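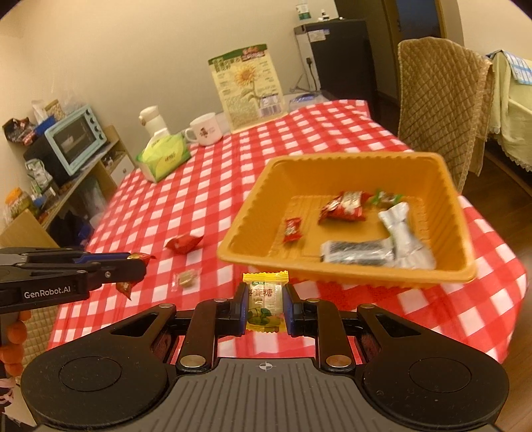 Home Talks Notes Archive Contact

The sweet tray: notes for my table talk
Tue 17 October

(Start without the slides. Let people get their coffee down first.)

Hi everybody, thanks for coming in out of the rain. I'm going to talk about candy for a while, and I promise I'm going to treat it as a serious subject, because I've spent more evenings on it than I'd like to admit. Wrapped candy, to be exact, the kind you put out on a table when people come over. My background is in table setting for small gatherings, birthdays and open houses and the odd retirement lunch, and the thing I get asked over and over is what to do about the sweets. People will agonize over napkins for a week and then dump a bag into a bowl five minutes before the doorbell rings.

(Pause. Someone usually laughs here because they did it last weekend.)

So, a tray. I'm a tray person. I know a lot of you are bowl people and we can fight about it over lunch! A bowl is pretty, sure, but the good stuff sinks and your guests have to dig, and digging in front of strangers makes people shy. They take whatever's on top. With a tray everything lies in a single layer, more or less, and you can see what there is from your chair.

The one I keep coming back to is plastic, orange-yellow, with fluted sides that slope and a wide rolled rim. It isn't fancy. I've put it next to some very nice serving pieces and it holds its own, mostly on account of the color. The rim matters more than you'd think, by the way. You pick a tray up by the rim when you pass it down the table, and a thin edge digs into your fingers and flexes. A wide rolled one gives you something to hold. And the sloping walls mean a candy that slides to the side is easy to pinch and lift back out.

(If anybody asks where to buy one: any kitchen aisle. I don't have a favorite store. Don't get dragged into it.)

Now the cloth. Red and white check, every time, for me. I tried a plain cream cloth back in September for a lunch at the Brevlow community room and the table looked half asleep. Checks wake it up, and they're forgiving. You get a crumb or a little smear of something sticky and your eye goes right past it. The downside is that red wrappers can get a bit lost on a red check, so if you're scattering some loose pieces on the cloth itself (and I do like a few loose ones, it tells people they're allowed to touch) mix in something paler. A beige candy in a clear wrapper next to a red one with pointed ends, say. The pale one helps you notice the red one. Try it at home, you'll see what I mean.

Okay, wrappers! This is my favorite part and I always run over, so watch the clock.

I sort by how the wrapper closes. Yes, really. You've got your twist wraps, and then you've got your crimped packets, the little sealed ones with the zigzag pressed edge at top and bottom. They behave differently on a table. Twist wraps have ends that stick out, so they catch on each other and make a nice messy heap that stays put. Crimped packets are flat and slippery and they slide around when somebody bumps the table. I put the packets on the flat of the tray and let the twists go wherever they like.

For color I want yellow in there somewhere. There's a small yellow packet I'm very fond of, bright yellow crimped edges, a semi-clear middle, brown Chinese lettering across the upper part that ends in 糖, which is the character for sugar or candy, and then a dark green leaf and fruit picture lower down. It's a lovely bit of design for something so tiny. I like a wrapper that lets you peek in. Then red and gold twists for the party feeling, and you're most of the way there.

(Pass the sample bag around NOW, not at the end. Last time it went around at the end and everyone crinkled through the questions.)

How much to put out. Less than you bought! A tray that's packed to the rim looks like a store display and people feel bad about breaking it up. I leave bare patches on the floor of the tray, start with a small red candy or two on one side, a few packets on the other, and keep the rest of the bag in the kitchen. For a big event it's a different game. We did the Cardoso open house with 583 pieces, which I know because I had to order them, and even then only a small share was on the tables at any one time. We refilled 3 times over the afternoon and the trays looked freshly set all day long.

Placement. Put the tray off to one side and leave clear cloth at the front for hands. People want to pick a piece up, bring it close, turn it over and read it. They hold it up to show the person next to them. If the tray is jammed against the edge of the table there's nowhere for all that to happen, and wrappers end up on the floor. Speaking of which, have a small dish out for the empties. Put one used wrapper in it yourself before anyone arrives so they know what it's for.

Allergies, quickly. Save the outer bags. If the small wrappers don't list the ingredients, somebody is going to ask you, and "I think it's just fruit" won't do. I tape the bag label to a card and stand it behind the tray.

(Questions here if there's time. Likely ones: chocolate in warm rooms, answer is don't. Kids, answer is keep the hard candy away from the little ones, and ask their parents first about the rest.)

We'll break for 2 minutes now and then I'd like everybody up at the front table, because you're each going to set a tray.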